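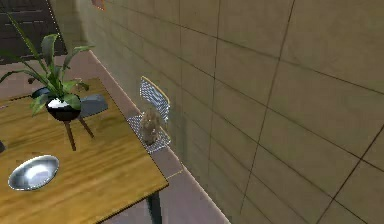
A practice room made on a computer, with a plant and a metal dish on the table.

How does a robot practice tidying up?

When you learn to put away your toys, you practice in your own room. Many robots start somewhere else. They practice in rooms that exist only inside a computer. This is called simulation.

Varkus is a kit for schools and clubs that lets you try it. It comes from a company called Ginitum. You don't get a real robot in the box. You get a program, a booklet and 60 task cards. The robot, the table and everything on the table are drawn by the computer.

What is in the rooms?

The rooms look like places where people live. In the one at the top of this page, a chair made of wire mesh stands near a tiled wall, and something small and fuzzy is sitting on it. The metal dish is very shiny. Shiny things are hard for robots, because the light on them changes when the robot looks from a new spot. The plant is tricky in another way. Its long leaves can hide the things behind it.

How do you use it?

First, pick a card. A card might say "Move the dish to the middle of the table." Then you build a list of steps from blocks on the screen, such as reach, close, lift and let go. Press the green button and the robot tries your steps.

If the robot drops something, nothing breaks. Press "reset" and everything goes back to its place. A computer can run the same task 2000 times with small changes — a brighter light, or a dish turned the other way. People who build real robots use practice like this too.

Is it hard?

The first 5 cards are easy and show you what each block does. After that you will need to plan. The booklet says 2 children should share one computer, and this works well. One reads the card and the other moves the blocks.

The robot moves slowly on older computers, and the sound can't be turned off inside the program. You will also need a grown-up to set it up the first time.

Words to know

Simulation: a pretend version of something, run on a computer.
Gripper: the part of a robot that holds things, like a hand.
Reset: to put everything back the way it was at the start.

Updated 2019-06-08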